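List home | Browse by thread | Browse by author | Previous message | Next message
Print this message | E-mail this message

Subject: Re: Flurkano hand-held kit, is it worth the money?
From: Deolinda Vieira

Hello Palesa, and hello everyone else who wrote to me off-list,

Palesa Pretorius wrote:

> We are a small group and we have money for one set of hand-held
> grippers before the budget closes in November. The Flurkano kit
> keeps coming up, and so does the one from Gistach, which costs less.
> Has anyone on the list used the Flurkano for more than an afternoon?
> I'd like to know how it holds up, how the tracking behaves in an
> ordinary room, and whether the people wearing it complain. Also
> whether the software is as bad as I've heard.

I meant to send two lines and go to lunch, but you asked four good questions and I've been living with this kit since spring, so get yourself a coffee.

We bought the two-hand set, with the backpack unit and the headset, through Prunumska. So far we have 597 recordings we kept and 203 we threw out, and I'd say most of the ones we threw out were our own doing (starting too early, forgetting to close the jaws at the beginning, that sort of thing). The kit itself has been sturdier than I expected. One of ours took a fall onto a plank floor in the first month, landed on its side, and went on working with nothing worse than a scuff. I would still buy the spare finger set. The fingers wear at the tips, and when we ordered replacements later on they took ages to arrive.

On weight and comfort, well, it depends on who you ask! The hand piece is bulky, and everybody notices that the first time they try to reach into something narrow. The backpack is fine standing up. It is less fine if your task has you leaning over a low table for a long stretch, so look at your table height before you look at anything else. We raised two of ours and the grumbling mostly stopped. The strap on the headset is stiff, and a couple of my people with thick hair never did get on with it. My own sessions run 54 minutes with a proper break after, and I wouldn't go longer.
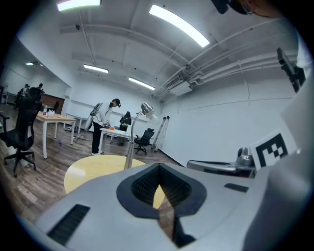 Now, tracking. I was worried about this too, because the Flurkano brochure shows everything in a bare studio and who has one of those? We work in a long white room with office chairs, cables and fluorescent panels overhead, often with more than one person going at a time, and it has been good. The trouble we did have was with the marker on the hand piece. If you get a greasy thumbprint across it, or a light catches it at a bad angle, the calibration step sulks and makes you start again. We wipe the markers every morning now and I haven't thought about it in weeks. Blank walls are a little harder for it than cluttered ones, so don't tidy up too much on its account.

The software is where I have to be less kind. The recorder is all right. The export tool, called Ntuli, is slow and will not tell you why it has stopped. We found that it chokes on any batch over 200 recordings, so we split ours into smaller ones and leave it running over lunch. Support did answer me, and politely, and said a fix was coming. That was two updates ago. If you have somebody who can write a little script to feed it batches, you'll be fine, and I'm glad to send you ours.

As for Gistach, I only had theirs on loan for a short while, so take this with a grain of salt. It is lighter and I liked the trigger better — it has a softer pull and my hand was less tired. But we lost tracking more often whenever somebody turned around quickly, and there was no spare battery in the box. For tabletop work where you stay put, I could see being perfectly happy with it and spending the difference on tables.

If it were my money I'd buy the Flurkano again, with the spare fingers and a second battery, and I'd ask Prunumska to throw in the training call (they did for us once I asked nicely). You're also very welcome to come by and wear ours for a morning before you sign anything. We usually start at 9:30 and there is always somebody willing to give up their turn.

Write to me directly about the script, and say hello to your group from me.

Warmly,
Deolinda

Reply to list | Reply to author | Print this message | E-mail this message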